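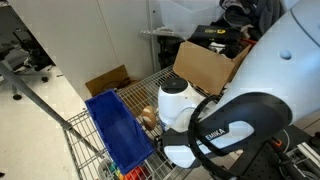
**Bread that's lovely on Saturday and a brick by Monday: what do you all do?**

**mbali_bakes** wrote:

Hello everyone, I've been reading along for ages and finally have something to ask, so please be gentle! I bake one big white loaf and a tray of rolls every Saturday morning, and they're gorgeous that day, still pretty good on Sunday with soup, and then by Monday my husband is sawing at the crust and making faces at me across the table. There are only two of us at home now (the youngest moved out in April and I still haven't learnt to bake for fewer people), so we simply can't get through it in time.

So far I've tried a cotton bag, which my sister swears by, and an enamel bread tin that belonged to my mother-in-law. The bag dried everything out overnight. The tin keeps the middle soft but the crust goes leathery, and last week I found a green spot on the underneath of a roll and had to throw out the lot, which broke my heart a bit.

I use strong white flour, a little butter, and the basic recipe from the back of my old Grurnberg mixer booklet. Where am I going wrong?

Mbali Mtshali

---

**crumbly_tom** wrote:

Welcome, Mbali! Freeze it. I know it sounds dull, but slice the loaf once it's properly cool, bag it up on the same day, and take out what you want each morning. It goes straight into the toaster and I promise your husband won't know the difference. Rolls do very well too, ten minutes in a hot oven from frozen with a little splash of water on top.

Whatever you do, keep it out of the fridge.

---

**Oven Gloves Annie** wrote:

I'm going to disagree with Tom about the fridge (sorry Tom, we've been round this one before, haven't we!). My kitchen faces south and in August it's like a greenhouse in there by lunchtime. If I leave bread out it's mouldy in three days. In the fridge it goes firm, yes, but I only ever eat it as toast, and toast is toast. I'd much sooner have firm bread than furry bread.

---

**crumbly_tom** wrote:

> toast is toast

Annie, it is not! But I'll let you have the heatwave argument. For anyone wanting a sandwich, though, the fridge is the worst place in the house. The cold makes the starch go hard much faster than it would on the worktop, even if the bread is wrapped up beautifully and hasn't lost a drop of moisture. Freezing gets you past that stage quickly, so it comes out much as it went in.

---

**Bheki Modise** wrote:

Good afternoon all, and Mbali, what a nice first post. I baked in a small shop for 15 years before my knees had enough of it, so I'll add my bit and try not to go on.

First, the mould. How long are you letting things cool before they go into that tin? A big loaf wants a good three hours on a rack, and on a damp day I'd leave it longer. People put a hand on the crust and it feels cold, so in it goes, but the middle is still giving off steam and the steam has nowhere to go. Then you get your leathery crust and your green spot. Wipe the tin out with vinegar and dry it in a low oven before you use it again, too, as the old crumbs will start the whole business off afresh.

Second, the recipe. A little more butter, or swapping some of the water for milk, will give you an extra day of softness. You could also try a flour and water paste: cook a spoonful or two of the flour with some of the liquid in a small pan until it thickens, let it cool, and mix it into the dough. It looks like wallpaper glue and you'll think I've lost my mind, but those rolls stay soft until Tuesday.

Third, and I say this with love, make a smaller loaf!

---

**mbali_bakes** wrote:

Oh goodness, thank you all so much. Bheki, I think you've caught me out. I usually put everything away after an hour because I want the kitchen clear before we go shopping. An hour! No wonder. I'll try the wallpaper glue next weekend. Do you take the paste flour out of the total, or is it extra?

---

**Bheki Modise** wrote:

Out of the total, and the liquid as well. For a 500 g batch I'd use 25 g of the flour and 125 ml of the milk. It'll feel stickier than you're used to, so don't panic and throw more flour at it.

---

**pudding_lane** wrote:

Can I put in a word for not fighting it? Stale bread is the most useful thing in my house. Breadcrumbs, bread pudding, those big garlicky croutons, treacle tart when the grandchildren come. I've a bag in the freezer that all the ends go into, and when it's full I make a pudding. If my bread stayed soft all week I'd be quite put out!

---

**Oven Gloves Annie** wrote:

Pudding, you're a woman after my own heart. Do you put marmalade in yours?

---

**pudding_lane** wrote:

Always marmalade, and a good grating of nutmeg. I'll type the recipe out tonight once I've found my glasses.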